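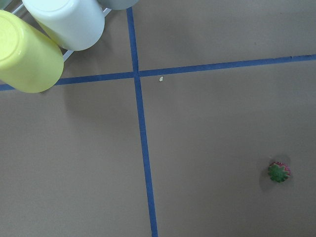 Prakley Notes: the table, the tape and the planner

Projects > Prakley > Gallery

Filed under: Robot Software, Planning, Picture Pages

We promised a picture page back in September, when Cleiton Nogueira and I were still arguing over how the planner ought to think about a tabletop, and I'm sorry it has taken me this long to sit down and write the notes to go with it. Prakley is our pick-and-place stack. It takes wrist camera views, works out what is on the table and where, and hands a list of motions to the arm controller. Most of the code is Cleiton's, and most of the complaining in the issue tracker is mine (he has been very patient about it!).

Wrist view, strawberry and cups

The blue tape gives us four regions, and a task can name one of them in plain words, so "move the strawberry to the upper left" becomes a goal the planner can check. Our tape was laid by hand and the lines slant a bit, which used to upset the old code terribly, as it expected tidy right angles. The new version fits each strip separately and takes the crossing wherever it finds it.

The strawberry, seen mostly from above with its leaves spread out, is my favorite test of the segmentation step. An early build was fond of treating green leaves and red fruit as two objects and planning a grasp for each, so we now merge neighboring patches before anything reaches the grasp scorer. Small specks on the paper are dropped by a size filter, and I would like that filter to be a setting people can change without recompiling. Cleiton says soon.

Over at the upper left are the cups lying on their sides on the metal rack, with the yellow one nearest. Shiny thin bars are hard on any depth estimate, and for a good while the planner believed it could pass straight between them. We settled on wrapping the whole rack in one padded keep-out box, with 29 millimeters of margin, and letting the arm go around. It makes for slightly longer paths, but I sleep better.

If you want to try the region code yourself, start with the replay tool before you connect an arm. It steps through saved views and prints the plan for each one, with a limit of 600 candidate grasps per view unless you raise it. Planning time on my old desktop is roughly 40 milliseconds, and I'd love to hear what yours does.

Thank you for reading all this, and do write if your tape is even more crooked than ours.

Delia Zapata

Related
Trosico: calibrating a wrist camera without tears
Keep-out boxes and when to shrink them
Grunari log viewer, release 23
Urban: our first attempt at a task language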